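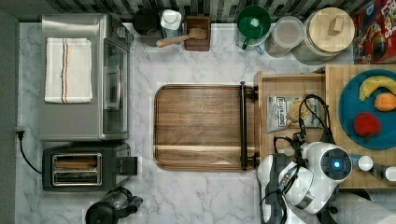

Kitchen counter with toaster oven and two-slot toaster.

Does switching off at the wall save what people say it saves?
Student project report, Household Energy unit
Hsiu-ying Hsiao, Treten College

1. Why I chose this

There is a leaflet on the noticeboard outside our common room which tells you to switch everything off at the wall and "watch your bill shrink". It doesn't say by how much. I have walked past it since I started here and it has annoyed me the whole time. My mother does what the leaflet says. She goes round the kitchen last thing at night and turns off the kettle, the toaster and the microwave, and in the morning the microwave clock has to be set again, or more often isn't.

I wanted to know if this habit is worth the bother. I also wanted to look at the plug-in "savers" which are sold for the same purpose, in particular the Zenutex, which several people in my area have bought from the Rawashdeh hardware shop on the high street. The box says it "cuts hidden waste throughout the home". I could find no figure anywhere on the packet, and the folded sheet inside was mostly about where to place it.

2. What I did

First I handed out a short questionnaire and got 41 back. It asked what people switch off at night, what they think it saves them, and if they own a plug-in saver of any kind.

Then I lent plug-in meters to seven of those households. Each meter goes between the socket and the appliance and keeps a running total. I asked each household to carry on as normal for the first part of the trial and then to switch everything off at the wall at night for the rest. The trial ran for five weeks. I asked them to write down the reading at the same time each evening.

The households chose which appliances to measure. Looking back this was a mistake, as they mostly picked things they already thought of as greedy. It did mean they took an interest, and I had fewer missing readings than my tutor told me to expect.

3. What people believed

Most people who filled in the questionnaire said switching off at night saved them "a fair bit" or "a lot". Hardly any had checked. One woman wrote that she knew it worked as her last bill was lower, and then added in the margin that her son had moved out in September. I don't want to make fun of this, since I would probably have made the same mistake, but it shows how weak a lower bill is as evidence. Bills go up and down with the weather, with prices, with who is living in the house and with how many times the meter reading was a guess.

The appliances people worried about most were kitchen ones. The toaster came up again and again. A plain toaster with a push-down lever has no clock and no screen, and when it isn't toasting there is very little in it that could use power. When I put a meter on our own toaster overnight, the total had not moved by morning. Television boxes and broadband routers hardly came up at all, and people leave them on.

My reading of this is that people worry about things that get hot. A toaster glows and a kettle roars, so they feel expensive. They do use a lot while they are working, but that is a separate question from what they use while they sit there, and the leaflet mixes the two up.

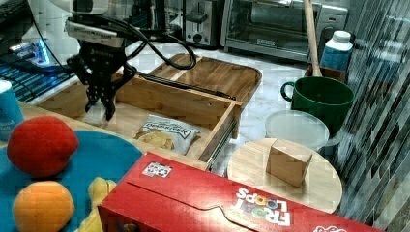
Kurnamura, 15 January 2020

4. What the meters showed

All the meters are now back and I have copied the readings into one table, which is in the folder handed in with this report.

In five of the homes I could see no difference between the two parts of the trial that I would be willing to put down to switching off. The totals wandered up and down from one evening to the next by more than any saving could have been. A single roast dinner, or one afternoon of baking, was enough to hide it.

The other homes did show a drop. In one of them the meter was on an old stereo with a large power supply that was warm to the touch even when the stereo was off. I believe that result. The other was a microwave, and the family told me afterwards that they had gone away for a long weekend during the second part — so I have left it in the table with a note beside it and would not lean on it.

5. The Zenutex

I had hoped to say more about this. One household owned one and let me borrow it. I ran our fridge with it plugged in beside it, then without, then with it again. I could not tell the readings apart. The device has a green light on the front, and that light must use a little electricity itself, so it may even cost its owner something, though far too little for my meter to notice.

I took my readings to the shop and was told that the saver needs time to "learn the house". I asked how long and got no clear answer. A claim like that is hard to test. If the readings stay the same, it can always be said that I stopped too early. I think the person selling a thing should have to say in advance what would count as it failing.

To be fair to the makers, I tested one unit in one house, and my meter measures a single socket and can't see the whole home. A proper test would read the main meter over a much longer time. I would still want to see theirs before spending my own money.

6. Problems with my own work

I am suspicious of the leaflet, so I ought to be suspicious of this report too. The homes were all people I could reach on foot. Nearly all of them knew what I was hoping to find out, and some had clearly guessed what I thought already. The meters were cheap ones and I had no way to check them against a better one. A few evening readings were written down in the same pen and the same neat hand, one after another, and I suspect they were filled in at the end from memory. I kept them in and marked them.

The second part of the trial also came when the evenings were at a different length from the first, which affects how much people cook and what they cook.

7. What I would tell someone who asked

Leave the toaster alone unless you switch it off for safety, which is a perfectly good reason and has nothing to do with the bill. Feel the plugs and power supplies behind older equipment, and if one is warm when the thing is off, switch that one off. Borrow a meter if you can. The college has some, and they can be signed out from the science office for a week at a time.

I have asked for the leaflet to be changed so that it gives a figure and says where the figure came from. So far it is still up.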